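3.2 Hand-held capture rig and recording procedure

The grippers were built in the Fakness shared workshop over 43 evenings, most of them spent on the second version of the handle. Both units use the same printed jaw and the same trigger linkage, so that spare parts fit either hand. A first version by Marino placed the marker on the wrist side of the handle, where the operator's sleeve covered it too often for the pose to be tracked. Moving it forward, to the base of the jaw, cost us a little reach in tight spaces but gave a steadier estimate. The finished pair was then taken to the lockers for the door-opening task. 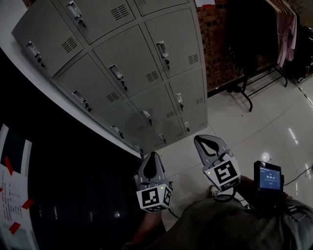
Figure 2. Hand-held grippers with marker cubes, facing the locker cabinet.

Door opening was chosen as the main task because it asks for a small, well-placed grasp followed by a pull along an arc. We divided it into approach, grasp and swing, and labelled the start of each phase by hand. The cabinet in Figure 2 suits the first two phases well: the pulls are recessed, so the jaw tips must enter at a shallow angle, and a key hangs just below each pull, where a careless approach will catch it. Catching the key was logged as a fault even when the door opened. The square patterns on the cubes give the pose of each hand separately, and the timer beside the right hand lets the operator pace a trial without looking away from the work for long.

Alaoui and Gaber recorded 72 trials between them. Three were dropped: in two the trigger cable came loose at the handle, and in the third the log file was not closed properly. The cable fault was cured with a printed clip – a part we should have included from the start – and did not return.

Lighting was left as found. Glare from the floor tiles was a concern before recording, as a bright patch behind a cube can wash out its edges, and Benmoussa therefore checked the tracking output of every trial by eye. Trials with a gap in tracking were kept, with the gap marked, and are treated separately in Section 4.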